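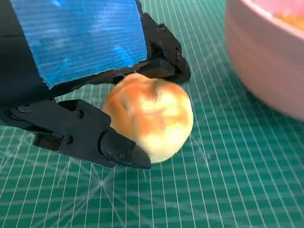
Kirsten Eyvindsson had been sharing a kitchen with Aurel Rusu for two winters before they had an argument worth the name. It was over his mother's rolls. He wanted to make them for the opening in Kumov, and she wanted to buy them from Brynjólfsdóttir's on the corner, where they cost very little and came in a paper bag. He baked a batch anyway on a Sunday night. In the morning she came down in her socks and found a round one, golden brown, set out by itself on the green cutting mat, the one with the white grid that she used for hemming. She stood and looked at it before she put the kettle on.

"That's my sewing mat," she said when he came in.

"I washed it."

"You can't wash it. It warps."

"Then I wiped it. Try the bread."

She tried the bread. It was a little sweet and it pulled apart in strings, and she ate half of it standing up. She said it needed salt. Aurel wrote this down on the back of an envelope, under the other things she had said about other batches, and went out to scrape the ice off the car.

He had been trying to get the recipe right since the spring. His mother had never owned scales. She had given it to him over the telephone, in handfuls and in cups, and the cup was one that had broken when he was eleven. He remembered it as yellow. His sister remembered it as white, and smaller. Between his cup and his sister's cup there was enough flour to ruin anything.
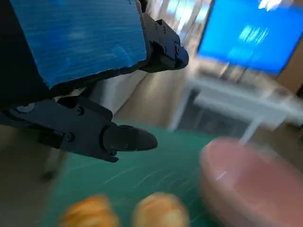

On Monday evening he made them both ways and kept the two lots apart. Kirsten sat at the end of the table with a skirt lining in her lap and her pins in a saucer. She had given up on the mat for the week. The radio said snow for the coast and then said it again in a different voice.

"Which is which?" she asked.

"I'm not telling you."

"I can see which is which. That lot's bigger."

"Close your eyes, then."

She closed her eyes and held out her hand. He gave her a piece of one and then a piece of the other, and waited. She took a long time over it. Down in the street somebody was trying to start a van.

"The first one," she said. "But I don't know that it's your mother's. I never met your mother."

He sat down across from her. It was true, and he had not thought about it that way before. He had been asking her every week for months whether he had got it right, and she had been answering about salt.

"No," he said. "You didn't."

"What did she put on them?"

"Plum jam. Or nothing, if we'd been bad."

"Were you bad?"

"My sister was."

Kirsten picked up the lining again and found her place. After a few minutes she asked him how early he would have to get up to bake for the opening, and he said four, and she said in that case he had better show her how to do the shaping – she wasn't going to lie in bed and listen to him drop pans. 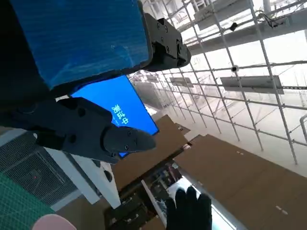

Kumov, Wednesday, December 5, 2018

Dear Sanda,

We got here at noon, an hour late because of the road past Irow. Kirsten drove and I held the rolls on my knees the whole way in the big tin. You would have laughed.

The opening was fine. Pascal Brandes gave a speech and thanked everyone twice. Kári Ragnarsson ate five rolls, then came back and asked me if they were from Brynjólfsdóttir's. I said yes. I don't know why I said that. Kirsten heard me and went off and told him the truth, and he came back a third time and shook my hand, and took another one while he was at it.

I used your cup. I want you to know that. I made them with mine and with yours, and yours was better, so I suppose it was white after all. I still see it yellow.

They are not the same as hers. The crust is close. The inside is close if you eat it quickly. I had thought I would be sadder about it, but there was a line of people and I was busy.

Kirsten says to tell you they need salt. She has also burned her thumb, and her sewing mat has a curl in one corner that she says is my fault. Can you ask Aunt Lia about the plums – whether Mama put the stones in while they cooked, or took them out first? I have been trying to remember, and all I can get is the spoon.

We start home tomorrow if the road is open.

Your brother,
Aurel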